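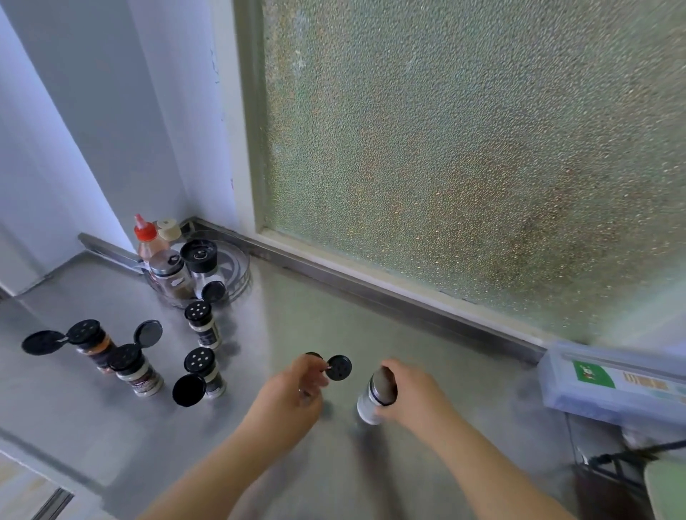 Projektbericht: Ordnung und Umfüllen von Gewürzen in der Gemeinschaftsküche
Studienprojekt im Modul Haushalts- und Arbeitsorganisation

1 Ausgangslage

Die Gemeinschaftsküche des Wohnheims Cirness wird von mehreren Wohngruppen genutzt. Gewürze wurden bislang in Schubladen, auf der Fensterbank und in einem Hängeschrank aufbewahrt. Eine Befragung im April ergab, dass Doppelkäufe häufig vorkamen und angebrochene Packungen selten aufgebraucht wurden. Das Projekt wurde von der Hausverwaltung Workwood genehmigt und mit einem kleinen Materialbudget ausgestattet.

2 Zielsetzung

Untersucht werden sollte, ob eine einheitliche Aufbewahrung in kleinen Streudosen mit Klappdeckel den Suchaufwand beim Kochen verringert. Nachgeordnet war die Frage, wie sich die Streueinsätze am besten reinigen lassen.

3 Vorgehen

Der Bestand wurde vollständig auf der Arbeitsplatte ausgelegt und gesichtet. Verklumpte oder geruchlose Ware wurde ausgesondert. Anschließend wurden die Streueinsätze abgenommen, in warmem Wasser gespült und über Nacht getrocknet. Das Befüllen erfolgte mit einem Papiertrichter. Beim Aufsetzen ist der Einsatz gerade anzudrücken, bis er hörbar einrastet; ein schräg sitzender Einsatz löst sich beim Streuen.

Für die Aufbewahrung wurden ein Drehteller und ein Schubladeneinsatz der Firma Strazds verglichen. Jede Variante wurde 3 Wochen lang erprobt. In dieser Zeit trugen die Nutzenden ihre Griffe zu den Gewürzen in eine Liste ein.

4 Ergebnisse

Insgesamt liegen 589 Einträge vor. Der Drehteller wurde überwiegend positiv bewertet, insbesondere bei Aufstellung in der Ecke der Arbeitsplatte, die zuvor kaum genutzt worden war. Der Suchvorgang dauerte nach Angabe der Befragten im Mittel etwa 15 Sekunden. Beim Schubladeneinsatz wurde bemängelt, dass nur die Deckel sichtbar sind und die Etiketten auf dem Dosenkörper verdeckt bleiben.

Offene Klappdeckel wurden in beiden Varianten wiederholt festgestellt. Paprikapulver und Knoblauchgranulat zogen dabei Feuchtigkeit an und mussten teilweise ersetzt werden.

5 Empfehlung

Der Drehteller sollte beibehalten werden. Die Dosen sind zusätzlich auf dem Deckel zu beschriften und nicht unmittelbar über dem Kochtopf zu verwenden. Die Bestandsliste wird im Ordner Plolach der Projektablage fortgeführt.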